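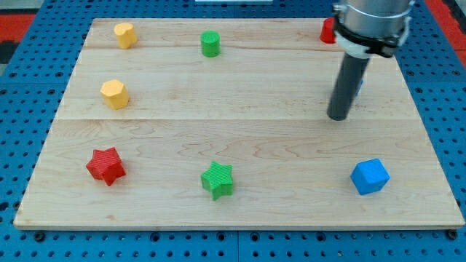

Cotilen shape blocks: progress report, 2025-12-03
Prepared by Macarena Urrutia for Titilayo Ekpo, Harka Fund

Work since the October report went mostly into the block sets for the preschool rooms. The shape list is now settled and includes the star, the heart, the hexagonal prism and the cylinder. Colors are red, yellow, green and blue. We kept the ribbed sides on the star and the cylinder and will use the same finish on the next batch.

14 sets are packed and labeled. Three went to the Tuhiwai rooms for a first tryout, and two came back with written comments from the teachers. The main request was for a printed card showing each shape from the top. Macarena is drafting it.

The pale wooden play boards are behind schedule. Our supplier changed the plank width, so the seams no longer fall where the drawing puts them. We have accepted the new width and corrected the drawing.

Spending to date is $1309, nearly all of it on blocks and boards. No change to the budget is requested. Still open: storage boxes, the card, and a delivery date for the remaining boards.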